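Reviews > Software > Demonstration Tooling > Trudbridge

Trudbridge 2 review: sorting out gripper recordings
By Marijke Goossens

Trudbridge takes recordings from hand-held grippers, lines up the video streams, estimates the path of each gripper and cuts the result into episodes you can train on. I used version 2 through most of May on one task: a small wooden block and a divided organizer box. Before that I had been doing the same job with Brelitz and a folder of scripts.

Import is the best part. You point it at a folder and it groups the files by session. My set came to 988 episodes and it asked me to fix 5 of them by hand, all with a missing start marker. The viewer opens any episode on the wrist stream first, and you can scrub without waiting for a preview to render.

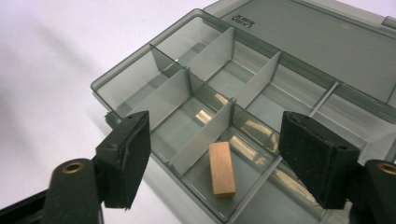 Wrist view with the block in a front compartment, jaws open.

Time alignment works well if your clocks are close. Trudbridge looks for matching motion in each stream and shows the offset as a number you can edit. I only changed it when one gripper had been held still for the whole opening. With two grippers and a head view, this step used to cost me most of a morning – now it runs over lunch.

Path estimation is more mixed. A plain white surface gives the tracker little to hold on to, and clear plastic is no help either. When the fingers get close to the box, the estimated path can jump. The software flags these jumps in orange on the timeline, but it won't drop the episode unless you write a rule for it.
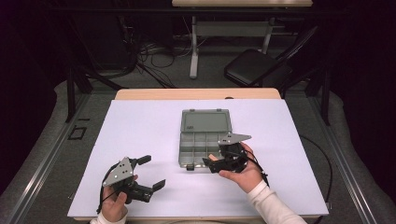 Koen De Haan wrote in after the first version of this review to say that he gets far fewer jumps with the head stream set as the reference, and that the default of using the left wrist ought to be changed. I tried his setting. It helped on the two-handed episodes and made no difference on the rest.

Labeling is done with phases such as reach, grasp, move and release. You can have six phases per template, and I wanted more. The automatic split reads jaw opening, so it finds a grasp easily but struggles with the approach, where the jaws stay wide. I ended up moving that boundary by hand in a lot of episodes.

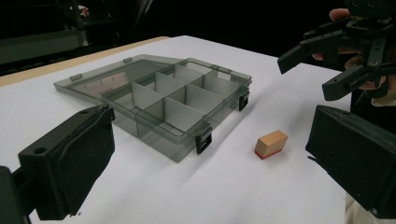

Block outside the organizer, with the second gripper at upper right.

Export writes the usual formats plus one for the Desmet planner. The planner file kept my phase names but lost the notes attached to them. There is a command line version of export, and it is quick and does what the manual says.

The filter panel deserves a mention too. You can search by jaw width, path length or flag, then save the search as a set. I kept one for episodes where the block is on end and another for where it lies flat, both tagged by hand.

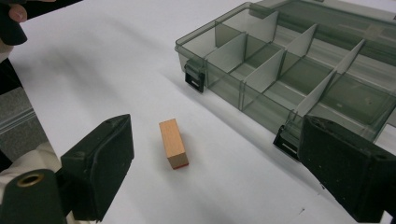 Can it run without a network connection?
Everything except the license check works offline, and the check is needed once per install.

I'm keeping it for import and alignment. For labeling I still go back to my own scripts now and then, and I'd wait for the next update if labeling is your main job.

Related reviews
Brelitz Sync: long-term notes
Desmet planner, first look
Hukunton calibration kit
Trudbridge 1: what was missing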